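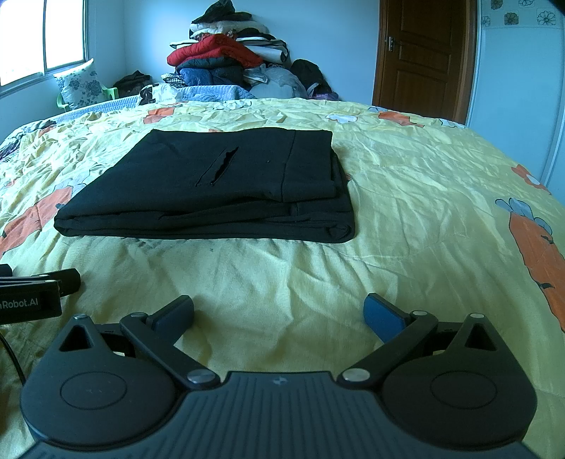 Wer einmal einen kompletten Satz Aushangfotos in der Hand hatte, ist für das gewöhnliche Filmplakat verloren. Diese kleinen Hochglanzbilder hingen früher in den Schaukästen der Kinos, mit Reißzwecken befestigt, von der Sonne gebleicht, und wenn der Film weiterzog, zogen sie mit. Viele haben Löcher in allen vier Ecken. Wunderbar! Man sieht ihnen an, dass sie gearbeitet haben.

Auf der Sammlerbörse in Zevville, die immer im Januar stattfindet, standen in diesem Winter 186 Tische, und an fast jedem dritten wurde Filmmaterial angeboten. Schon vormittags um halb zehn war vor den Kisten mit den Kriminalfilmen kein Durchkommen mehr. Ich hatte mir vorgenommen, nur zu schauen, und bin mit einer vollen Mappe nach Hause gefahren.

## Was einen Satz vollständig macht

Die Zahl der Motive schwankt von Verleih zu Verleih, und genau da fängt das Vergnügen an. Der kleine Verleih Indine etwa brachte seine Fotos in Serien heraus, die auf der Rückseite mit Buchstaben gestempelt waren, leider ohne System. Bei einem Heimatfilm reicht die Folge bis P, beim nächsten ist nach H Schluss, und dazwischen fehlt das C, das es vermutlich nie gegeben hat. Darüber kann man am Börsentisch eine halbe Stunde streiten, und ich habe es getan.

Hilfe bietet der Stulter, das Verzeichnis, das in der Szene alle nur beim Namen nennen. Die aktuelle Ausgabe führt 2778 Titel auf, mit Bildformat, Verleih und bekannten Varianten. Mein Exemplar fällt auseinander, so oft habe ich darin geblättert - auch abends im Bett, ganz ohne etwas nachschlagen zu wollen.
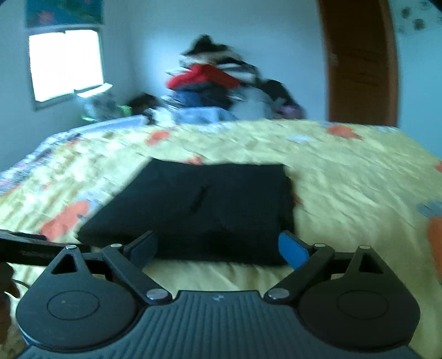 ## Papier, Stempel, Geruch

Mit der Zeit bekommt man ein Gefühl für das Material. Alte Abzüge wölben sich leicht, und die Schichtseite glänzt im Streiflicht anders als ein moderner Nachdruck. Eine Lupe reicht für den Anfang völlig: Zeigt sich ein Druckraster, hat man kein echtes Fotopapier vor sich. Das muss kein Makel sein, denn manche Serien wurden von vornherein gedruckt. Man sollte es nur vor dem Kauf wissen.

Für die Aufbewahrung schwöre ich auf säurefreie Hüllen und flache Kartons. Der Mosoti-Kasten mit dem Klappdeckel fasst bei mir 1000 Fotos, wenn man nicht quetscht, und inzwischen stehen zwei davon im Flur. Macht 2000, theoretisch. Praktisch liegt der Rest noch auf dem Schreibtisch und wartet auf Hüllen.

## Einsteigen mit kleinem Geld

Das Schönste an diesem Gebiet: Einzelne Motive kosten oft weniger als eine Kinokarte. Gesucht und teuer sind vor allem Horror, früher Science-Fiction und alles mit großen Stars auf dem Bild. Wer sich dagegen in Verwechslungskomödien verliebt oder in Dokumentarfilme über Bergbahnen, findet Schätze für Münzgeld. Mein Lieblingsstück zeigt zwei Nebendarsteller vor einem Kiosk, linke obere Ecke geknickt, Rückseite mit Kaffeerand. Den Film dazu habe ich bis heute nicht gesehen.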